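Tondero Publishes Equipment Planning Schedule for Container Handling Automation

PEMSIDE, Feb 10, 2025 – Tondero today released an equipment planning schedule for companies preparing to buy robotic handling stations for small lidded containers. The schedule sets out the order in which a buyer should fix the task, the work surface, the utilities and the budget before asking vendors for quotes. It applies to single-station and multi-station purchases.

The schedule is organized by line item. Each line has a cost owner, a required input and a date by which the input must be frozen. Capital items cover the arms, end effectors, mounts, controller and safety hardware. Operating items cover spare fingers and pads, software support, calibration and operator training. Tondero lists facility work on its own sheet so that power and data changes are approved before hardware is ordered.

"Most of the budget revisions we see come from the task definition," said Kevin Flores, director of equipment planning at Tondero. "A buyer will specify payload and reach and leave out how the part is held. If the job needs two points of contact on opposite sides of a container, that has to be written down before anyone prices an arm."
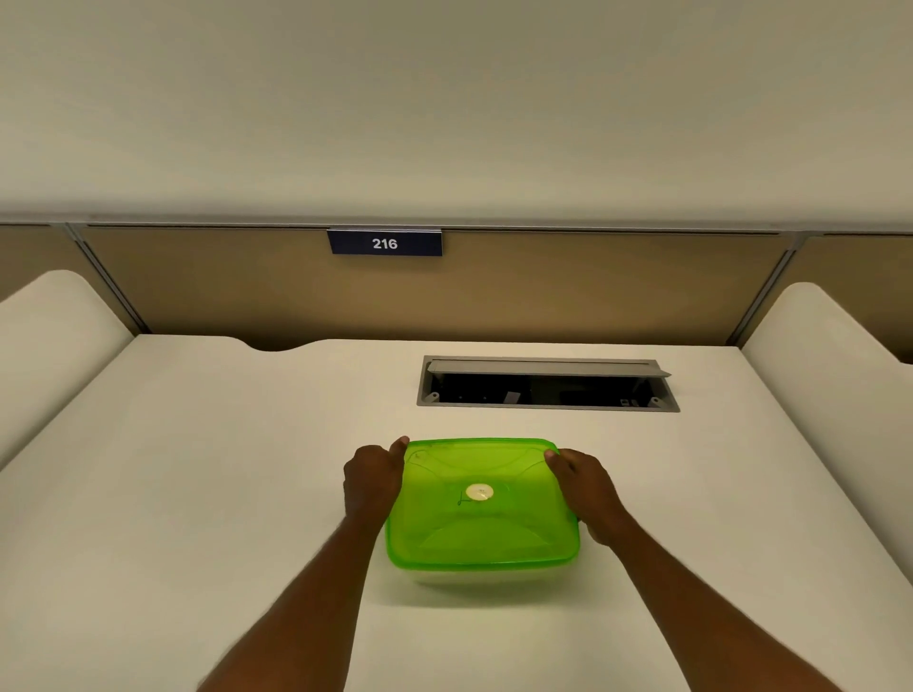 Buyers using the schedule complete a grip sheet for each container type. The sheet records outside dimensions, rim profile, lid type, wall flexibility and surface finish. It also asks whether the base and lid are clear, frosted or opaque, a point that affects camera selection and lighting. Labels, stickers and handwritten marks are entered as permitted variation, with a note on whether the vision system must read them or ignore them.

A second sheet covers the station. Required entries include desk depth, surface finish, location of cable openings, side panel height and clearance to partitions. Where a station will be shared by a person and a machine, the buyer must state which hours apply to each and who is responsible for the changeover.

Tondero used the schedule internally on the Lozano project, a planning study for container handling at office-type workstations. The study logged 2193 manual handling cycles across 60 container types. Of those cycles, 829 involved a two-handed grip on the lid rim and were assigned to a dual-arm budget category. The remaining cycles were held for review and carry no equipment allocation in the current plan.

The study also produced a change to the quoting procedure. Vendors are now asked to price a bench trial separately from the production station, using containers supplied by the buyer. Trial cost is entered as an operating expense and is not credited against the purchase unless the vendor agrees in writing.

The planning package consists of the schedule, the grip sheet, the station sheet and a quote comparison form. It is priced at $495 per site. Existing customers of Terkmont, Tondero's maintenance planning product, can import asset numbers and service intervals directly into the operating cost section.

A revised edition is planned for June and will add a section on leasing and end-of-term removal. Sites that buy the current package will receive the revision at no charge.

About Tondero
Tondero provides equipment planning, quote review and maintenance scheduling for companies that buy automated handling equipment. The company is based in Pemside.

Media contact
Kevin Flores
Director of Equipment Planning, Tondero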